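Ticket 1079: Pantry list keeps doubling up after sync
Opened by: Vaida Rebane
App: Muvora (household stock and shopping lists)
Opened: 16/08/2023
Status: waiting on customer

Hi team, me again, sorry! My pantry list has gone a bit feral. Every time my tablet syncs with my phone I get a second copy of anything I've edited that day, so right now I apparently own 13 jars of pasta sauce and enough rice to feed the street. It started after I moved everything over from Prandeo (the import itself looked fine, all the categories came across and I was pretty chuffed).

What I've tried so far:

1. Logged out and back in on both devices. No change, except the tablet forgot my colour theme and went back to that awful beige.

2. Turned off background sync on the tablet and only synced by hand. Better for an evening, then I renamed "Tins" to "Tins and soup" on the phone and got both categories, each with the full lot in it. 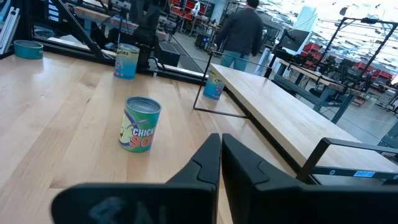
3. Deleted the doubles one by one on the phone. Took me most of a cuppa and they all came back at the next sync, so I won't be doing that again in a hurry.

4. Made a brand new list called Monti (that's the cat, I wasn't feeling creative) and typed in five things from scratch. Synced it back and forth a heap of times and not a single double! So I reckon it's only the imported stuff that's playing up.

Reply from Muvora support:
Thanks Vaida, step 4 is really useful. Some imported items arrive without an item ID, so each device makes its own. Could you go to Settings, Lists, Repair IDs on the phone only, and leave the tablet in flight mode until it finishes?

Vaida Rebane:
Done, it said 2 lists repaired. Tablet's back online and the sauce has stopped breeding, but "Tins" and "Tins and soup" are both still there. Can I just delete the old one, or will it take my stuff with it?

Reply from Muvora support:
Please merge them first: hold down on "Tins", choose Merge into, then pick the new name. Let us know how you go.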